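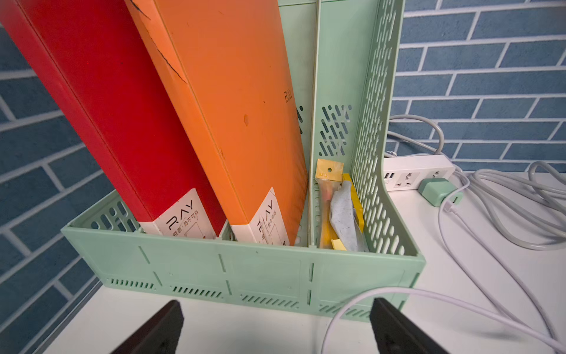 Lavanya Amin wrote to me last month that I should stop paying for Plarnau before the renewal, and that I should begin to cancel much earlier than I thought necessary. She had needed four emails. I thanked her and did nothing for two weeks, and so now I have something to write about.

Plarnau is a website for meeting people. It is mostly for dating, but there is a corner for friendship, and I joined for that corner when I moved to Altham and knew only my colleagues. You make a profile, you write what you like, and the site proposes people to you. I don't want to be unfair to it. Through the site I met Delphine, with whom I still go walking, and one very kind man who wanted to talk only about trains. For one winter it was worth the money.

But a membership there is easy to open and hard to close. Opening took me one evening, with a cup of tea. There is a large button on every page. To close it you must go to Settings, then Account, then a page called "Your journey", and at the bottom there is a link in small grey letters. The link opens a form, and the form asks you for a customer number which I had never seen before in my life.

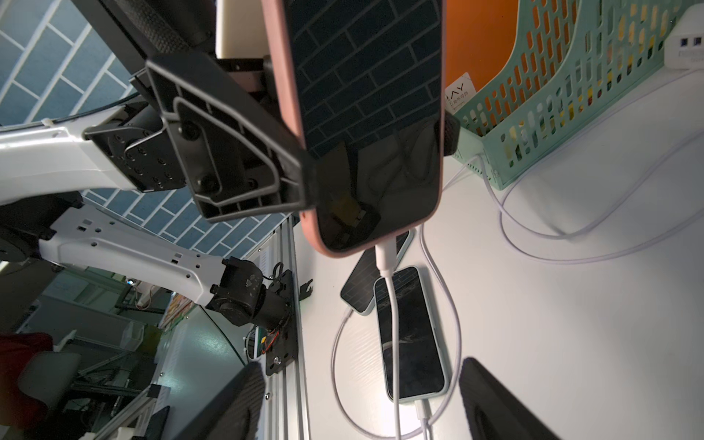 I wrote to their support in February and received an automatic answer, then a second automatic answer which said that my first message was already being answered. In the meantime the messages from possible friends became more frequent. I had almost none in autumn, and suddenly three or four every evening — always with a first line I could read and the rest hidden until I renewed. A phone in a pink case, plugged into its white cable with the screen dark, looks like the most peaceful object in the world, and then it lights up because "someone near Altham is thinking of you". I switched off the notifications. They continued by email.

The renewal was taken on the last day of the month: 81 pounds for half a year. 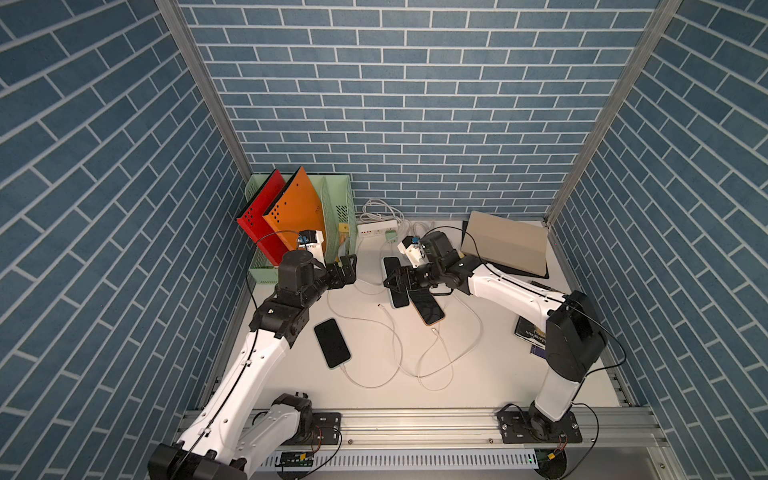

Ifor Prosser commented under my previous post that I should call the bank first and the company second, because a company answers faster when the money is already in question. Perhaps he is right. I did it in the other order, as I am a person who likes to ask politely. I wrote a letter on paper, with the date when I first asked to cancel, and I put in copies of both automatic answers. I also asked them to delete my photographs and my profile text, which I had forgotten in the first message.

After nine days they gave back the whole amount. There was no explanation, only a line wishing me luck on my journey. My profile was still visible that evening — Delphine looked for me — and it disappeared the next morning.

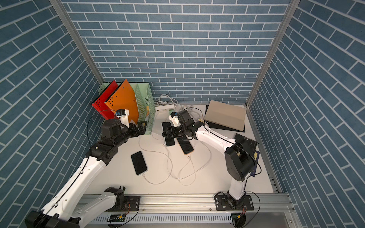 Green file holder on the white tabletop, with the blue brick pattern behind.

If you want to leave a site like this one, find your customer number now, while you are still happy with it. Make a screenshot of every page of the cancelling, also the boring ones. And if somebody knows a walking group near Altham which has no website at all, please write to me.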